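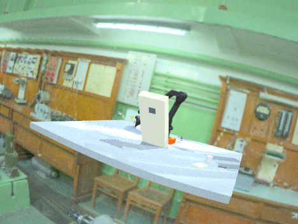

Sheyla Agudelo
Data maintainer, Gronano rain gauge archive

Gronano Daily Rainfall, release notes and data card

Last revised 29 Oct 2012

Summary

This package holds daily rainfall totals from 30 manual gauges in the Gronano valley, with station metadata and a quality flag for each reading. It is meant for water balance work, drainage design checks and teaching. It is not suitable for storm intensity analysis, as no gauge in the network was read more than once a day.

Contents

readings.csv – one row per station per day
stations.csv – one row per station
flags.txt – flag codes and their meanings
moves.txt – dates and distances of gauge relocations

All files are comma-separated or plain text, UTF-8, with Unix line endings. Decimal separator is a period. Missing values are left blank. Do not read a blank as zero; a dry day is recorded as 0.0.

Fields in readings.csv

station_id: three-letter code, matches stations.csv
obs_date: year, month, day with hyphens
rain_mm: total in millimeters, one decimal place
flag: single letter, blank if the reading passed all checks
observer: initials as written on the paper form

Observation day

The gauges are read at 9 a.m. local standard time. The total is assigned to the date on which the reading was made, so most of the rain in a given row fell on the previous calendar day. Users who combine this set with midnight-to-midnight data need to allow for the offset. The Carum stations used the opposite rule before they joined the network. Their early rows have been shifted by one day to match and carry flag S.

Quality control

Each row went through three checks. The first is a range check: any total above 70 mm was compared with the paper form by hand. The second compares each station with its nearest neighbors and sets flag N where the difference is large and the neighbors agree with one another. The third looks for accumulated readings, where an observer missed one or more days and emptied the gauge later. These rows carry flag A, and the missed days before them are blank. No attempt was made to spread accumulated totals over the missed days.

Flagged values were left as recorded. Corrections were made only where the paper form showed a clear typing error.

Known problems

The Drirkuslow gauge stood too close to a row of poplars until the trees were cut in June. Totals before that are probably low in windy weather. We have not worked out a correction factor.

Snow is underrepresented at every station above the Escobar road. Observers melted the catch and measured the water, but the funnels are 10 cm deep and overflow in heavy snowfall.

Two stations share the observer initials EN. One set belongs to Édgar Ñahui, who also keyed most of the paper forms. The other has not been identified.

Changes in this release

Elevations in stations.csv were resurveyed. Duplicate rows for Carum South were removed. The scanned forms, 3000 sheets, are no longer bundled and can be requested separately.

Use and citation

Free for any use with credit to the Gronano rain gauge archive. Please state the revision date, and report suspect values with the station code and date – a corrected row is much easier to trace that way.

Contact the archive | Copyright Gronano rain gauge archive | Back to top

This site uses cookies to remember your download settings. Accept | Decline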